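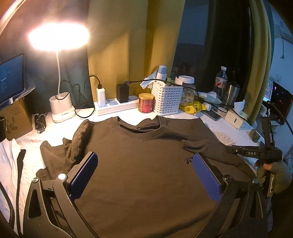

Brown crew-neck shirt on the folding table, with one sleeve already laid over the body.

JIRON OPENS REGISTRATION FOR SHIRT FOLDING AND CLOTHING CARE EVENINGS

September 19, 2026

Jiron, the neighbourhood clothing exchange on McKinnon Street, is pleased to announce that registration is now open for its new series of folding and clothing care evenings. The series has 6 evenings and each evening has place for 15 people. It is open to all adults and also to teenagers who come with a parent.

The idea for the evenings came in May, when Jiron received 600 pieces of donated clothing in one month. Many of them were good shirts and sweaters which arrived in bags, pressed together, and had to be smoothed and folded again before they could go on the shelves. Visitors who saw this work at the tables began to ask how it is done, and some of them stayed to try it.

The first evening is only for shirts with long sleeves. Participants will learn to spread the shirt on a cloth, bring the collar flat, and fold the sleeves over the body one after the other. The most time will be given to the sleeves. When a sleeve stays bunched at the side, the folded shirt becomes thick on one half and it does not stand well in a drawer. Round collars also have their own small exercise, as the back of the neck likes to fold under itself.

"I folded shirts for many years in the way my aunt showed me, and I was quite sure it was the right way," said Naa Ayaaba, coordinator of Jiron. "Then I started to work with our donations and I saw that a dark shirt with a ribbed collar needs more patience than a thin white one. You must look where the wrinkles are before you begin. We would like to share this with our neighbours in a calm and friendly evening."

The later evenings will treat sweaters, trousers, children's clothing, the packing of a suitcase, and the storage of winter things. Shirts with a print on the chest will be discussed separately, with advice on how to fold them so that no crease goes through the print.

The tables are covered with white cloth, on which the edges of dark clothing are easier to see. Participants are asked to bring 2 shirts of their own, washed and dry. It is not necessary to iron them. Tea will be served in the break.

Two local businesses support the series. Varkis, the laundry on the same street, gives the table cloths and will wash them after every evening. Okard, a shop for home goods, offers storage boxes for the evening about winter things, and each participant may take one box home.

Participation is free of charge. Clothing which participants no longer wish to keep can be left with Jiron at the end of the evening and will be offered in the exchange.

Registration is possible in person at the Jiron front desk during opening hours. Persons who need a chair with arms or a lower table are kindly asked to mention it when they register.

Contact for media: Naa Ayaaba, Jiron, McKinnon Street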